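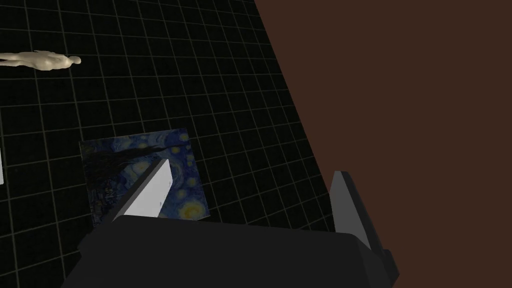
The Long Way Round to a Loaf of Rye

My grandmother never owned a set of scales. She had a chipped blue cup, and everything she baked was measured in it, which was fine until the day she dropped it on the kitchen floor and we all lost the recipe for her rye bread in one go. I was eleven. I've been trying to get that loaf back ever since.

I mention this because I've just spent most of a year eating other people's rye, and my family would like me to explain myself.

It started in Brustside, a small town with one high street and, until last winter, no bakery at all. Then Theda Wiegand took over the old shoe repair shop at number 82, kept the counter, threw out the glue and put in a deck oven she'd bought from a pizza place that was closing down. She called it Nolte, after her mother's side of the family. When I first went in (December, sideways rain, terrible shoes) she had one kind of bread on the shelf and no interest at all in talking me through it. "It's rye," she said. "Do you want it sliced?"

I didn't want it sliced. I ate a good third of it in the car, tearing bits off with my gloves on, and drove home covered in crumbs and very cross, because it was so nearly my grandmother's. The crust was right, and so was that sour smell that gets you at the back of the nose. But hers had something else in it, sweeter and a bit muddy, and I couldn't put a name to it.

So I went back, and kept going back, and eventually Theda got bored of me standing there and let me come in for a night.

Bakers' hours are a shock to the system even when you've been warned. I turned up at 2 in the morning feeling quite pleased with myself and she'd already done half the work. The dough for a proper dark rye isn't like the stuff you see people stretching and slapping about on television. It's closer to wet cement. You don't knead it so much as argue with it, and then you scrape it into tins with a wet hand and smooth the top and leave it alone. I was given the scraping to do. I was slow and she redid most of mine.

Her starter is 36 years old and lives in a lidded bucket under the sink. It came from an aunt, who got it from a neighbour, and it has survived two house moves and a week in a hot garage. I asked if it had a name, as they so often do, and she gave me a look I won't forget in a hurry.

Mio Takeda works the other half of the night, and she was the one who cracked it for me. She trained in pastry and came to bread quite late, and she has one of those noses that can pick a spice out of a room. I described the sweet, muddy thing as best I could. She thought about it while she oiled a tin, then went off to the shelf and came back with the end of an old loaf, stale as a roof tile. "Soak this," she said, "and put it in the next one. I bet that's what she did."

Old bread in new bread! Of course it was. My grandmother threw nothing away in her life. I rang my mother at a more sensible hour and she said oh yes, there was always a bowl of crusts soaking by the window, didn't I remember? I did not remember. I could have been told this at any point in the past few decades.

I've made it nine times now. The first was a brick and the second was worse — I'd used hot water on the crusts and ended up with something like wallpaper paste. The fifth was good. I posted half of the seventh to my mother, who said it was very nice and a bit too salty, and that Gran's had a flatter top.

Nolte is open every day except Monday, and the rye is usually gone by lunch. Take cash, and if Theda asks whether you want it sliced, say no.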